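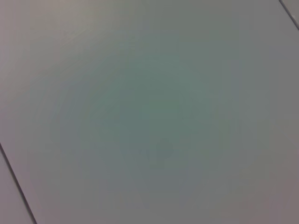
Grey panel with a soft patch of green across it, and a few faint scratches.

One rather slow Sunday, with the kettle never far away. I do like a plain surface - it lets you enjoy the weave of a good basket properly, braided rim and all.

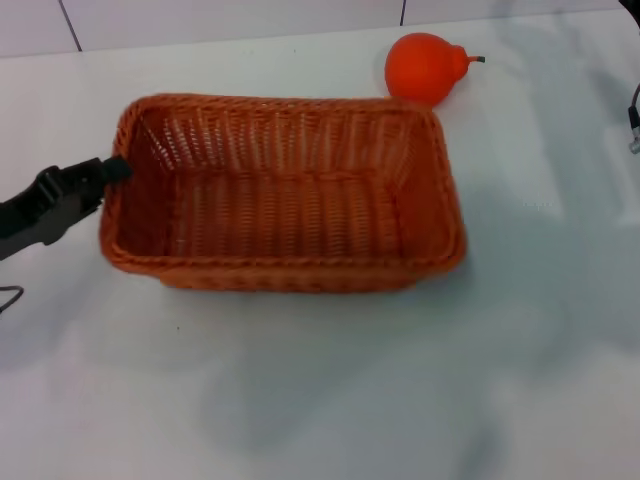 I've always had a weakness for wicker, and for fruit to go with it, and I could happily fill every shelf I own with both. Pale surfaces have their own charm too, joins and marks included. 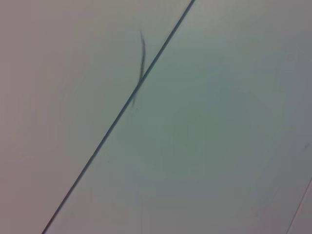 Zomia writes that a dry cloth does more for old wicker than any polish, and that she does hers every December.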